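Workshop tips: handling snack bags with a two-finger hand gripper

These notes come from the packet-sorting work at Calwood, where we record people moving soft packets with hand-held grippers and train an arm on the recordings. They are aimed at anyone setting up a similar bench. Po-yen Kwan wrote the first version in February; Gavin Swanson added the parts on pads and bins.

Where to pinch

Grip the bag across its width, above the middle. The filling drops to the bottom and leaves a flatter part for the pads to close on. In our trials the largest single cause of dropped bags was a grip taken too low, where the contents roll out from between the pads as the bag is lifted.

Avoid the end seams. They are stiff and narrow, and a bag held by the seam swings. A swinging bag hides its own position from the camera for up to 3 seconds, and those are seconds the model has to learn something from.

How hard to squeeze

Close until the bag stops sliding, then stop. Extra force does not help. It pushes the air to one end, and the next person to handle the same bag finds it a different shape. Replace any bag that no longer springs back after it is put down. We kept a box of spares under the bench and still ran short.

Shiny film slips more than matt film. Wipe the pads with a dry cloth between batches. Do not use washing-up liquid, as it leaves a film of its own. If the pads have worn smooth, rub them lightly with fine sandpaper in one direction only.

Pads and screws

Check the pad screws before each batch. A loose pad tilts under load and the bag turns in the grip. The tilt is small enough to miss by eye, so press each pad with a thumb and feel for movement. Tighten by hand with a short driver. The arms are plastic and the threads will strip.

Bins

A divided plastic tub is better than an open one. The walls stop bags settling on top of each other, and each compartment gives the model a fixed target. Two drawbacks were found. Pale tubs throw back light from overhead lamps, so move the lamp until the bright patch is off the floor of the tub. Tall dividers catch the arms on the way down. Come in from directly above and open the pads only when the bottom of the bag touches.

Working with two grippers

Keep the idle gripper to one side with its jaws part open. If it is resting on the table when it is needed, the first half second of the recording is spent lifting it, and the model copies the lift. When passing a bag from one hand to the other, let the second gripper close fully before the first one opens.

What the recordings showed

We compared two ways of collecting. In the first, people were told only to move the bags. In the second, they followed the notes on this page. Both sets were cut to 3,000 recordings and used to train the same model with the same settings. The arm was then tested on 6 kinds of bag it had not seen. With the second set it placed 69 per cent of bags in the right compartment at the first attempt. The first set did worse on every kind of bag, and the gap was widest on the half-empty ones.

We cannot say which of the notes made the difference. They were all brought in together on a Wednesday and were never tested one by one. Swanson thinks it was the grip height. Kwan thinks it was the slower release. A repeat with the grip height fixed and everything else left free is planned at the Narkitstead bench.

The test used dry snack packets only. Frozen bags, net bags and anything with a zip were left out, and the advice on squeezing should not be carried over to them.

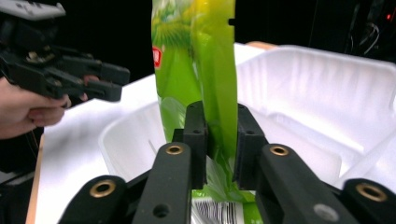 Green snack bag held between the pads, divided tub behind.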